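Metal locker

A metal locker is a narrow storage compartment made of sheet steel, closed by a hinged door and usually built in banks so that several people can keep their things side by side. Lockers turn up in schools, swimming pools, factories, offices and train stations, and for such a plain piece of furniture they come in a wonderful range of layouts!

Layouts

Lockers are named by their tiers, meaning the number of compartments stacked in one column. A single-tier locker is tall enough for a long coat. Two-tier and three-tier lockers suit bags and shoes, and box lockers go smaller still, down to a space for a phone and a wallet. Mixed banks put large doors and small doors in the same cabinet, a layout much loved in shared workplaces, where one person brings a lunch and the next brings a motorcycle helmet.

The body is folded from thin steel sheet and finished with a baked powder coat. Gray was the standard color for decades. White became popular in offices because it brightens a hallway and matches almost any wall - though it does show scuffs near the floor.

Doors, vents and locks

Most doors carry a pull handle, a lock and a set of vents. The vents are slots punched or pressed into the sheet, and they let damp clothing air out. They also stiffen the door a little, a lovely bit of economy in such thin metal.

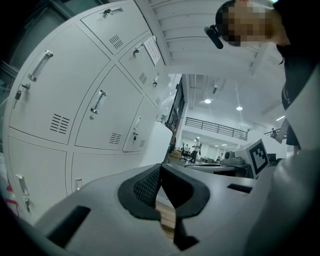
Remedios Valcárcel holds that the key lock is still the best choice for a staff room, as it needs no battery and a lost key can be replaced in an afternoon, provided the office has kept its list of key numbers up to date.

Cam locks are the commonest type. Turning the key swings a small metal arm behind the edge of the cabinet. Other lockers take a padlock through a hasp, a coin that comes back when the key is returned, or a dial or keypad code. Many cam locks can be opened with a master key held by the building.

Use and care

Lockers may be assigned to one person or shared by the day. At the Plilell workshops, 18 compartments were switched to day use in February, with keys left in the doors of the free ones so that anyone arriving could find a place quickly.

A damp cloth and mild soap will clean a powder coat. Stiff locks respond well to dry graphite, while oil tends to gather dust. Tall banks should be fixed to the wall or bolted to one another, and heavy items belong in the lowest row.

See also: Cam lock, Cloakroom, Filing cabinet

Last revised 2020-07-14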